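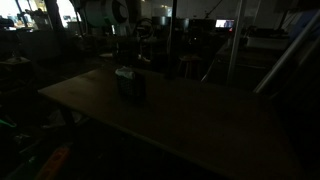

Two Hands, One Towel

Cloth is where grippers go to get embarrassed. We took two of them to Restbridge and turned the lights down.

12th September

Start with the towel. Plain terry, off-white, the kind you'd wipe a dog with. Every gripper demo I've sat through this year used a block or a cup or a nice stiff box, and every person I know with a real job for an arm wants to move something floppy. Laundry. Bandages. Shop rags. So, towels.

The Restbridge shop is one long room and a lot of stuff. Wood table in the middle, shelving behind it, cables where cables shouldn't be. Good place for a test. Labs are too clean, and you learn things in a lab that stop being true when you drive home.

The contenders. From Trimach, a hard-finger set: narrow tips, flat faces, a rib down the inside that's meant to bite into fabric. From Bakke, soft pads that go over standard fingers and squash to fit whatever's between them. Trimach's come free with the starter kit. Bakke wants $695 for a pair. That's real money for what feels in the hand like a dense eraser, and I went in wanting the cheap ones to win.

Both ran under the same controller, Prutudia, same speeds, same grip force to begin with. Same arm. The plan was 62 lifts per set, each one the same job: find an edge, pinch, lift, hold, put it down folded once. Drop it and it's a fail. Grab two layers when you wanted one and that's a fail too. That second rule turned out to matter a lot more than the first.

Hard fingers first

Fast. That's what you notice. The Trimach tips go in like chopsticks and come out with cloth, and there's hardly any fuss at the surface. On a flat towel they hunt out the hem well, and the ribs hold. We tugged. They held. We tugged harder, and it was the towel that complained, a pulled loop here and there, which for shop rags is nothing and for a hotel is a bill.

Where they fall down is heaps. Towel dropped any old how, no obvious edge, and the narrow tips dive straight through the top fold into the one underneath. Up comes the lot. Nice firm grip, wrong amount of towel. Lowering the approach speed helped a bit. Backing the depth off by 4 millimeters helped more, and then we started getting misses on flat cloth, so you're trading.

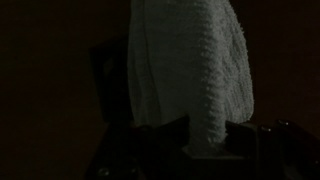 A reader who runs a small linen service wrote in after our August gripper piece to say we'd got the whole question backward. Drops don't cost her anything, she said, the arm just goes again. Doubles cost her, on account of a double gets folded and stacked and sent out, and then a customer opens it up and finds a washcloth inside. She'd take a hand that drops one in ten over one that doubles one in fifty.

I read that letter twice before we packed the car, and it's the reason for the second rule. She's right, I think. Most spec sheets will give you holding force to two decimal places and say nothing at all about layers. Neither Trimach nor Bakke lists it. I looked.

Then the soft ones

Swapping over took longer than it should have. The Bakke pads slide on with a tab that wants a smaller screwdriver than anybody carries. Then you have to tell Prutudia the fingers are thicker now, and the menu for it is buried – Tool, then Geometry, then a page that looks like the wrong page. It's the right page. Save twice.

Once on, a different animal. Slower to close, and they don't dig. They press on the pile and sort of roll it up between them, and what you get is mostly the top layer. Mostly. On heaps they were the better hand and it wasn't close. On flat cloth they were worse, they'd skate over the hem and close on air, then have to go again. Drops too, when the pinch was shallow. We bumped the force and most of those went away.

The linen lady would buy these. I'd still want to see the pads after a month.

About the dark

Cameras don't get a magazine cover very often but they decided more of this than the fingers did. We ran dim on purpose. Back rooms are dim. Night shifts are dim. And a pale towel on a dark background ought to be the easy case for a wrist camera, bright thing here, black thing there, done.

Finding the towel, sure. Finding the edge of the top layer is another matter. The outline comes through fine and the crease between layers just goes to mush, and the crease is the bit you need. A fold and a hem look about the same at that light level, to me as well as to the software.
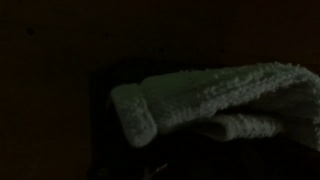 Fold over fold: terry cloth in low light, from the camera at the wrist.

What fixed it, partly, was moving. Have the wrist take a look, shift sideways 6 centimeters, look again. Prutudia can chain that as a pre-grasp step and it costs you a second or so. The hard fingers gained most from it, they're the ones that need aiming. The soft pads barely cared, and I suppose that's what the extra money is for. You're paying to be sloppy.

A fixed camera off to the side helped on big heaps and did nothing on flat ones. If the budget only stretches to one, put it on the wrist. I'd have said the opposite a year ago.

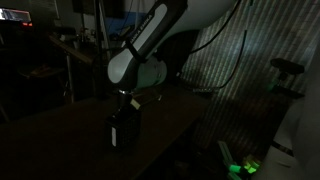

Can you run both, hard fingers for flat work and soft pads for piles, without buying a tool changer?

One of each is the way to do it: a hard finger on one side, a soft pad on the other. We tried it in the last hour. It favors the hard side a little on closing, so set the center offset in the controller first, and keep the force at the lower of your two settings.

We didn't get through a full run on the mixed setup, so no score for it. It looked promising on heaps and ok on flat. One for next time.

So which

If your cloth arrives flat, or stacked, or hanging off something, keep the Trimach fingers and spend the money on light. Even a cheap lamp. If it arrives in a pile, get the Bakke pads and don't agonize about it. And if you sell grippers, please, print the number for doubles. Somewhere. Small type is fine.

The towel's in my trunk. It has seen beter days.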